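About Billilden Kitchen School

Billilden Kitchen School teaches everyday kitchen work to adults and to children from age six. We opened in 2000 in one room behind a hardware store and moved to our present address, 617 Minon Street, six years later. We are a small school. We have two teaching kitchens, a dish room, a pantry, and an office with a counter where you can sign up or pay.

We do not train chefs. Students who want to work in restaurants are better served by the community college, and we are glad to tell them how to apply there. Our classes are for people who need to get food ready at home, eat it at a table, and put everything away afterward. Some have just moved into a first apartment. Some have always had another person in the house who cooked. A good number are children whose parents would like help with the dishes.

What we teach

The main course is called Table and Sink. It runs for ten weeks with one class a week, and each class lasts 90 minutes. The first four weeks have no stove work at all. Students learn to set up a work surface, wash and drain fruit and vegetables, lay a table, clear it, wash up, and put things back where they belong. The stove comes in during week five with eggs and rice. By week ten each pair of students makes a plain supper, serves it, and leaves the kitchen ready for the next class.

Younger children take Small Table, a shorter course with lower counters and no knives until the fourth class. They spend a lot of time on rinsing, sorting, and carrying.

We also hold a Saturday-style open kitchen during school vacations. You can come with a recipe that keeps going wrong and an instructor will make it with you. Bring your own ingredients. Salt, oil, flour, and sugar are in the pantry and are included in the fee.

How a class is run

Students work in pairs at a table. Before class the instructor puts out what the pair will need, usually too much of it, and the pair decides what stays and what goes back on the shelf. Most people who come to us have crowded counters at home, and clearing a space is the first job on any evening.

Each pair then goes through the same order of work. Fruit and vegetables are sorted and anything soft is taken out. Berries are rinsed with the tops on, drained, and hulled afterward. Plates are set down before food is brought over. Bottles and jars are wiped at the neck, closed, and returned to the door of the refrigerator. Cups go to the sink by the handle. Dishwashing starts with cups, then plates, then the colander, then pans.

We write this order on a board in each kitchen. Experienced students change it to suit themselves, and that is fine. Beginners are asked to follow it for the first four weeks.

Our kitchens

The larger kitchen faces Minon Street and seats twelve. It has six tables, three double sinks, and electric ranges along the back wall. The smaller one, which everybody calls the Benavides room after the old sign on its door, seats eight and has the lower counters used for Small Table. The sign came with the building. We painted around it.

Both rooms were refitted one January, when the school closed for the month. The old wall cabinets had doors that swung out at head height, and we replaced them with open shelves. Every shelf has a label with the name of what goes there. The dish room got a second drying rack and a floor drain at the same time.

Our equipment

We use the kind of equipment found in an ordinary house. Students should be able to go home and do the same work with what they own, so we buy from regular stores and replace things one at a time. As a result very little matches. Plates come in several colors, and the cups were bought over many years.

A few notes on what we keep, since we are often asked.

Colanders. We prefer oval ones with small holes and a smooth rim. Small holes hold on to rice and lentils, and an oval shape leaves space beside it in a sink. Each table has one, and there are spares on the bottom shelf.

Plates. Flat plates with a thin rim, in a size that fits the drying racks. Flat plates are also good for sorting fruit, as a bad berry is easy to see.

Cups. Wide cups with a short handle. They are used for drinking, for scooping flour, and for rinsing down the sink.

Bottles. Ketchup, mustard, vinegar, and oil are kept at the end of the pantry in the sizes sold for home use. We tried large dispensers for a year and went back. Children could not lift them, and the pumps were hard to clean.

Storage. Dry goods are in lidded tubs on the Gameveck shelving along the pantry wall. Tubs carry the name of the contents and the month they were filled.

A place at the table

The second class of Table and Sink is the one former students bring up most often when they visit. It deals with a mixed table, meaning one where things for washing, things for eating, and things for the cupboard have ended up together. A colander, a cup, a plate with a ketchup bottle lying on it, and a couple of strawberries are enough for the exercise. The pair talks over where each thing should go, then does it. The strawberries go to the colander, the bottle goes back to its shelf, and the plate is laid or washed depending on what comes next. The first try takes longer than people expect.

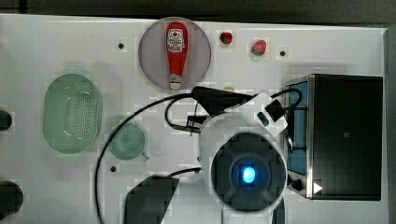

One former student wrote to us that the bottle was the part she argued over. Her partner wanted it left standing on the table through the meal, and she wanted it in the refrigerator as soon as the lid was closed. "We never settled it in class," her letter said, "and I have the same argument at home now." She asked which of them was right.

Our answer was that either works if the household agrees on it. In class the bottle stays out until the last person has eaten, and then one member of the pair is named to put it away. We ask pairs to decide who that is before they sit down.

Fees and sign-up

Fees are posted at the office counter and are the same for adults and children. A course can be paid for all at once or in 2 payments, with the second due before week five. Aprons and towels are provided and washed here. Please wear closed shoes.

Table and Sink starts in January and again after the summer break. Small Table starts whenever there are eight children on the list. If a class is full we will write your name down and call when a place opens up. If you have to miss a week, you may sit in on the same class with another group.

Tell us about food allergies when you sign up, and remind the instructor at the first class. We can leave out nuts and strawberries for a whole group without changing the course. Please ask us about anything else, as it may take a week to arrange.

Finding us

The entrance is on the side of the building, through the green gate. There is parking in the rear lot, and the bus stops across the street. The office is open on class days from noon until the last group has finished washing up. Both kitchens can be reached without stairs, and one table in the larger kitchen can be set at wheelchair height if you let us know beforehand.

Page last updated June 22, 2024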